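Sternora adds 24-night Pacific crossing with three ports cut from the usual route

The small-ship line will sail the trip once, in August, with fares starting at $2,610 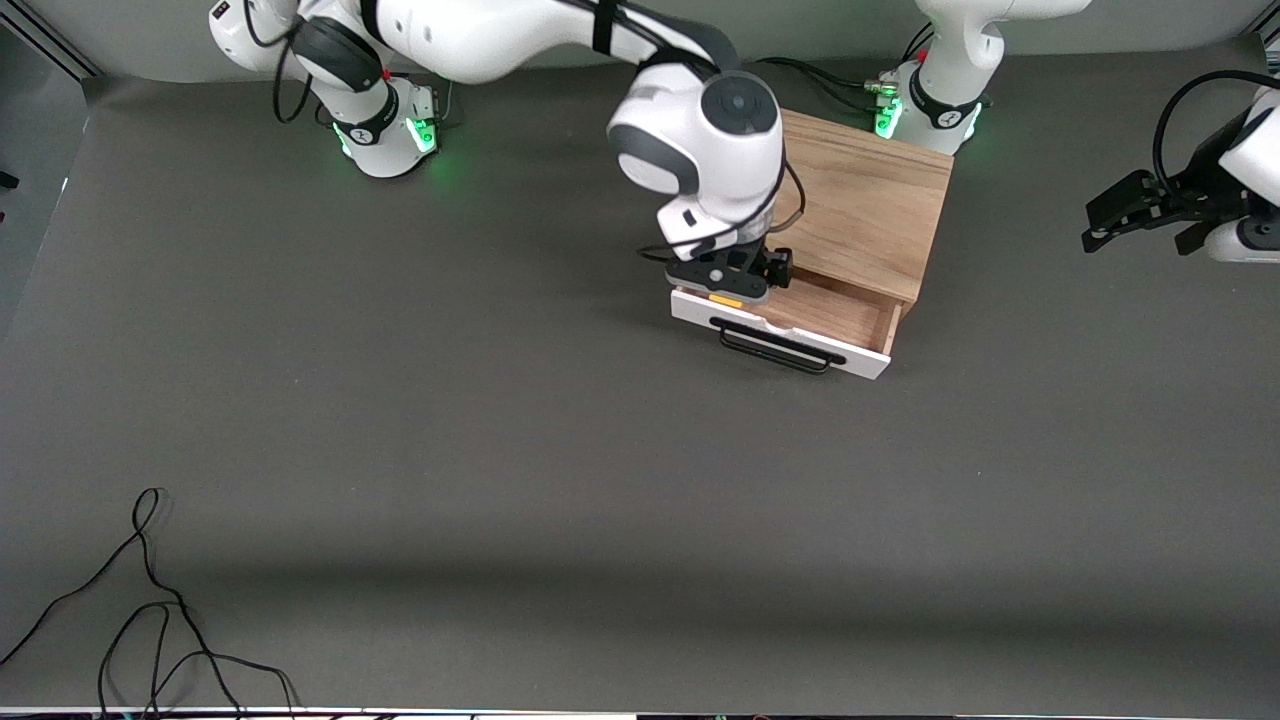 Sternora has put a 24-night Pacific sailing on sale, its longest trip so far and the first to stop at Orno, a harbor town that has never been on the line's schedule.

The ship, the Maillard, leaves in August and sails one way from east to west. Bookings opened on 20th December through the company's website and through travel agents.

The lowest fare is $2,610 per person for an inside cabin shared by two people. That covers meals, port taxes and tips. It does not cover flights, drinks other than coffee and tea, or most trips ashore. Solo travelers can book a small number of inside cabins on Deck 3 without paying the usual single supplement, but those can only be reserved by phone.

Sternora has run a Pacific crossing before, on a shorter timetable with more calls. The new version drops three of the old stops and spends longer in the ones that remain. The Maillard will stay overnight in Orno and again in Terkonano, where the sailing ends.

"People told us they were getting off the ship at ten and being called back at three," said Ramil Malabanan, who plans routes for the line. "They wanted an evening in town. We had to give something up to do that, and what we gave up was three ports."

Malabanan said Orno was picked partly for its new pier, which means passengers can walk off instead of waiting for a tender boat. The town center is a short walk from the dock, and the line has arranged a free shuttle for those who would prefer to ride.

There are long stretches without land. The longest run is six days at sea, between the second and third stops. The ship will offer talks on navigation and weather during that leg, along with cooking classes and a bridge tournament. The casino has been taken out to make room for a larger library and a second cafe.

Internet service will be sold by the day or for the whole trip. The company warns that the signal may be slow or drop out completely in mid-ocean, and says refunds will only be given for full days without service.

Passengers who book early will get a $2,000 cabin credit — but only on the top two grades of suite, and only if the full fare is paid up front. The credit can be spent on board or put toward trips ashore. It cannot be swapped for cash or moved to another sailing. Anyone paying by installments can still book a suite but will not receive it.

The deposit is 20 percent of the fare and can be returned in full for the first two weeks after booking. After that it can be moved to another date but not refunded. Final payment is due 90 days before departure.

Travelers will need a passport valid for at least six months after the ship reaches Terkonano. The line also asks anyone over 75 to send in a form signed by a doctor, a rule that applies to all its sailings longer than two weeks. Children under 12 will not be accepted on the crossing.

Because the trip is one way, passengers must arrange their own travel home or buy the line's air package, which is priced separately and depends on the departure city. Those who want to stay on in Terkonano can add two or four nights at a hotel near the harbor. Sternora said luggage can be sent straight from the cabin to the hotel at no extra charge.

The company has not said whether the crossing will be offered again the following year. Malabanan said that decision would be made after the ship goes in for scheduled work on its engines in the fall.

"If it fills, we'd like to run it in the other direction too," he said. "The ship has to come back at some point."

A full list of ports, deck plans and cabin prices is available on the Sternora website.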